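Last updated December 16, 2020
4 comments

Serkow table, medium brown. Quick review, typing this between loads.

Bought it as a dining table. We eat on our laps, so it's the folding table now. It's wide, that's the main thing. A pair of trousers goes down lengthwise and there's still room to spread out a jumper and do the sleeves properly. My old Haslam was so narrow that everything ended up on the floor.

Surface is wood with a nice fine grain, low sheen. Smooth enough that nothing snags, and I fold a lot of thin stuff. Clothes don't slide about either. Whites one side, greys over the other, middle left clear for whatever I'm doing.
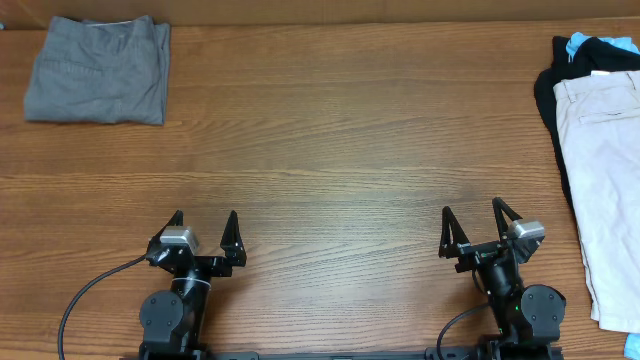 Height is good for me, bit low for my husband who moans about his back after 30 minutes. Legs took an age to put on. Instructions are tiny drawings and one of the bolts was teh wrong length, had to ring up. Hala Sfeir in the Lundamard shop posted a new one, came quickly, no fuss.

Grumbles: it's heavy. Two people to shift it, don't try it alone. And wipe up drips from damp washing straight away, mine got a pale ring in the first week which hasnt gone.

Would I buy again, yes. Wait for the January sale if you can, I didn't.

12 shares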